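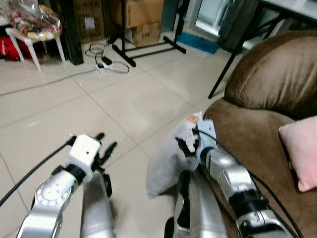

The robot's right hand holds a grey pillow beside a brown sofa.

Faline opens its home robotics workshop to visitors

PLIKSKA, June 1, 2023 – Faline will open its home robotics workshop in Plikska to the public for the first time this month. Visitors can watch a two-armed robot do ordinary household tidying and talk with the people who program it.

The open day is part of the Mondal project, which started in February and looks at how a robot can handle soft things in a lived-in room. Pillows, blankets and clothing change shape when they are picked up, and that makes them harder to work with than boxes or bottles.

Demonstrations will run in a living area set up with a sofa, pillows, a table and a tiled floor. The robot will pick up pillows and put them back on the sofa, and staff will move things between runs so that no two starts are the same. Each demonstration takes 14 minutes, with time for questions afterward. There will be 4 demonstrations over the day, and each group is limited to 10 people.

"Most people have only seen this kind of work in short videos," a Faline spokesperson said. "A full run is slower than that. Sometimes the robot drops the pillow and has to try again, and we would like people to see that part too."

Since the project began, the team has logged 674 pillow runs in the workshop. The records are used to adjust how firmly the hands close and where on the fabric they take hold. Later work will cover folding throws and sorting laundry by colour.

The software used to plan the arm movements, Pludevlow, was written in-house. A screen near the entrance will show its planning view during each run, and a programmer will be on hand to explain it.

Admission is free, but places must be booked ahead through the Faline website. Children are welcome with an adult. Visitors will be asked to stay behind the floor line while the robot is moving. The workshop is on the ground floor and has step-free access from the parking lot at the rear of the building.

Media who wish to film or record interviews should contact the Faline press office before the open day – space beside the demonstration area is limited.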